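3. Oil the wooden top

I do mine every November, when the heat kicks on and the Iser table starts to look thirsty. Clear off the plates first, then wipe with a barely damp rag.

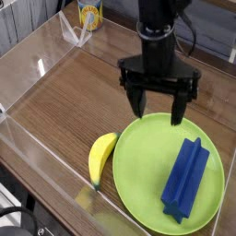 Photo: Pietrzak Workshop, Tevdale

Pour out 2 spoonfuls of Broridum oil and rub with the grain. Go easy! I drowned my first one and it stayed tacky for days.

Note: wait four hours before coat two (I usually go have lunch and forget about it).

Caution: oily rags can catch fire on their own. Lay them flat outside to dry.

4. Buff with a clean, dry cloth until your hand slides easily.

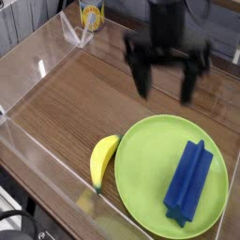

5. Tighten the leg bolts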